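Mudon Hand Grippers - Set-up Guide
Section 6: Recording a cloth-folding task on a bed

This section covers the bed station, where one operator works a pair of hand grippers to fold a piece of cloth. The recordings are used to train the folding routine on the Mudon two-arm unit. Read Section 5 (charging and pairing) first.

6.1 What the machine can and can't do yet

Folding is still one of the hardest chores in the house for a robot. A cup keeps its shape when it is picked up. A sheet changes shape every time it is touched, and the corner the machine needs next is often under another layer.

With the current software, the unit can fold a hand towel that starts out flat. It can fold a larger cloth if both top corners are easy to see. It can't yet be relied on to sort out a heap, turn a sleeve the right way out, or put a fitted sheet on a mattress. Do not promise any of these to a customer. Good recordings of a person doing the work through the grippers are the main way the list gets longer.

6.2 Preparing the bed

1. Make the bed with a plain sheet in a color that stands apart from the cloth to be folded. Blue on green works well. White on white does not.

2. Pull the sheet fairly flat. Light creases can stay. Deep ridges should be smoothed out, as the finger pads may catch on them.

3. Leave enough clear sheet in the middle to lay out the folded cloth. Boxes and other household things may stay at the sides. The unit has to learn to work in rooms that are lived in.

4. Put the cloth at the near side of the bed and stand facing the wall. Open both grippers fully before the first reach.
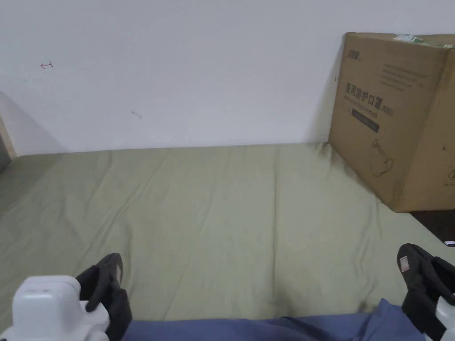 6.3 Picking up and spreading the cloth

1. Find one corner. Close the left gripper on it, taking in only a small amount of fabric.

2. Lift the cloth and find the next corner along the same edge with the right gripper. Let the weight of the cloth do some of the work.

3. Move the grippers apart until the top edge hangs in a shallow curve. Do not pull it tight. A tight edge slips out of the jaws, and the unit copies the pulling.
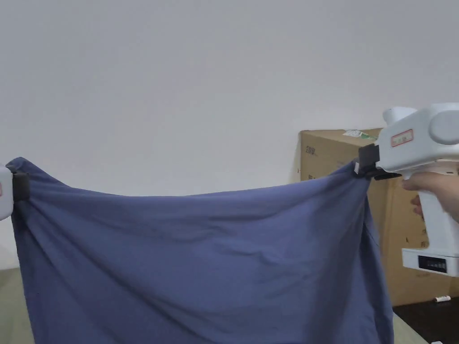 Figure 6-2. Cloth held by its two top corners.

4. Hold still for 2 seconds. The software uses the pause to find the edges.

5. Lower the cloth to the bed, bottom edge first, and open both grippers at the same time.

Note: If a corner drops, pick it up again and carry on. Do not stop the recording. Recoveries are useful, and earlier versions of the software were weak on them for the simple reason that our operators kept deleting their mistakes. Dace Pētersons went back through the first set of 2,964 recordings and found nearly all of them were clean runs. The unit trained on that set would drop a corner and then fold the air where it had been.

6.4 Moving between folds

Keep your wrists at a steady speed when you carry the grippers from one side to the other. Each gripper has its own camera, and a quick swing smears the background in the picture even though the fingers stay sharp.

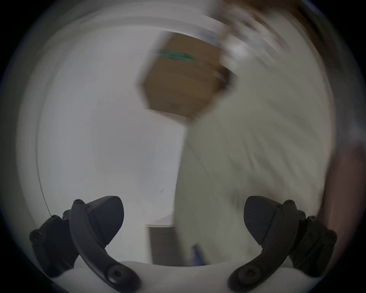
A little blur is normal and does not spoil a recording. If the review screen shows more than 20 blurred pictures in a row, slow down and record the task again. New operators tend to rush the walk back to the start position, so check that part first.

Caution: Keep your free fingers away from the jaws. They close with enough force to pinch skin.

6.5 Folding and tidying

1. Take the far edge with both grippers and bring it toward you. Line up the corners as well as you can.

2. Fold again from side to side.

3. Where the cloth has bunched, close one gripper on the lower edge and draw it out gently. Use the other gripper to hold the rest in place, or keep it clear if it is not needed.
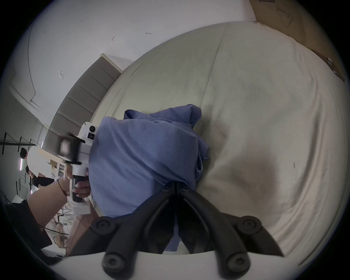
Thick folds are the part that gives the unit the most trouble. From the gripper's own camera, one layer looks much like three, and the jaws will take whatever is between them. When you show it a grip on stacked fabric, close slowly - the change in finger position tells the software how much cloth it has hold of.

4. Set the folded cloth down in the middle of the bed, open both grippers and move them clear before you press Stop.

6.6 Marking the result

Mark each recording as Folded, Part folded or Not folded. Judge the cloth only. A crooked fold still counts as Folded if it stays together when lifted. Send questions about borderline results to Ojārs Kairys on the training desk, with the recording number.

For cloths that stretch, see Section 7.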